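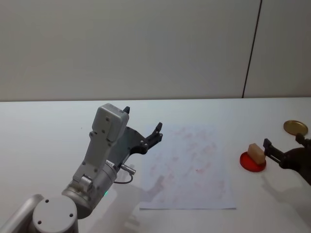
Surely a red stamp pad is a red stamp pad, wrote one of you after my last post, and why would anyone pay £7 for one when the newsagent has a perfectly good plastic one by the till? I did promise I'd answer properly, so I've put the kettle on and here we go.

I've had the Ramex round pad since October and it has hardly been put away. It's the red one with the gold-coloured lid, and I bought it from Oyewole Stationery along with one of the plain Ellent stamp blocks, mostly because the two were sitting next to each other on the shelf and I am weak about that sort of thing. I make gift tags, jam labels, bookplates for the children in the family and (this was the big one) the favour bags for a wedding, so I do get through a lot of ink.

### The lid

I'll start with the lid, as I've grown very fond of it. It lifts right off, with no hinge, and you lay it on the table while you work. I wondered if I'd miss a hinge, but hinged lids have a way of catching my sleeve or closing on the stamp just as I'm coming in for another go. It fits snugly and the pad keeps nicely underneath it. I did go away for a week and leave it off once, and the ink had gone rather stiff around the rim by the time I got home, though it came back after a few drops of refill and a night with the lid on.

The one thing against it is that it's shiny, and it shows every inky fingerprint. A wipe with a damp cloth sorts it out, if you remember to do it the same day. I don't always.

### The ink

Now, the colour. In the pad it is a proper strong red, and pressed well it prints like that too, a good pillar-box sort of colour with perhaps a touch of brick in it once it has settled. Pressed badly it does something else entirely! You get faint, pinkish marks that look more like beetroot juice than anything you meant to do, and my first sheets were covered in them. I very nearly sent the thing back.

The trick, as I found after a good deal of muttering, is to stop dabbing. Stand the block on the pad, let it rest there under its own weight and a bit of yours, lift it straight up, then do the same on the paper. If you rock it, the edges smudge. If you're timid, the middle comes out pale. I now keep a spare sheet on the table and print on that first, every time, and when the spare sheet starts looking respectable I move on to the real thing.

Paper makes a difference too. On ordinary printer paper the ink sinks in quickly and you can stack things within a few minutes. On the Putaden smooth card, which I love for tags, it stays tacky for ages – I left mine overnight before threading the ribbon, and I'd advise you to do likewise. Brown paper takes it beautifully, though the red comes out darker and a bit more solemn.

### The block

The Ellent block is a simple upright thing in beige, and it's tall enough that my fingers stay well clear of the ink, which wasn't the case with the little flat mounts I used before. I like that it will stand up on its own. There's no handle, and if your hands are stiff in the mornings, as mine are, you may find it slippery by the end of a long session. I wound a rubber band round the top of mine and have been much happier since.

There's also nothing on it to tell you which way up your design is. I printed a whole row of upside-down pears before I put a pencil mark on the front. Do the pencil mark.

### The wedding bags

This was the real test: 180 paper bags, one red sprig on each, done over two evenings at the table with the radio on. The pad began to fade after about 50 and I thought, oh dear, here we are, but a little refill worked in with the back of a teaspoon brought it back and I finished the lot without another wobble. The last bag matched the first near enough for me. The bride was pleased, or was kind enough to say so.

I should mention the cleaning. The ink comes off skin with soap and a nail brush, and off my white table with a damp cloth if I'm quick. It does not come out of a cream cardigan. I have tried everything, and the cardigan now lives in the garden shed with the secateurs in its pocket.

### Would I buy them again?

The pad, yes, and I already have, in the dark green, which is a shade more watery and wants a lighter hand. The block I'd buy again if it had a bit of shaping to it, and I may yet sand a grip into mine when the weather's good enough to do it outdoors. As for the plastic one from the newsagent, I've still got it in the drawer, and it's quite all right for putting my address on the back of an envelope.

Refills are kept behind the counter at Oyewole, by the way, so you do have to ask.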